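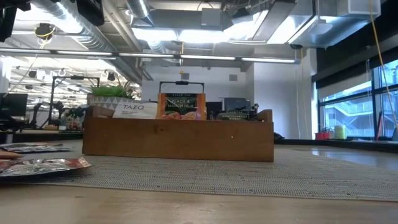

I've had the Prarix mesh router from Skollport for three weeks now, and I'm happy to say it has settled in very nicely with us. Setup through the app was quick (my neighbor Jagadeesh Sastry, who is braver with menus than I am, did the guest network), and by August the back bedroom finally had a proper signal - 50 down, where the old box gave us 3! I do most of my browsing at the table, with the tea boxes in their wooden tray and the spiky plant behind them, and video calls there used to freeze all the time. Not anymore.

My one grumble is the firmware update, 683 MB and so slow that I gave up and went to bed. The lights are also a bit bright at night, but you can dim them under Settings. Four stars from me.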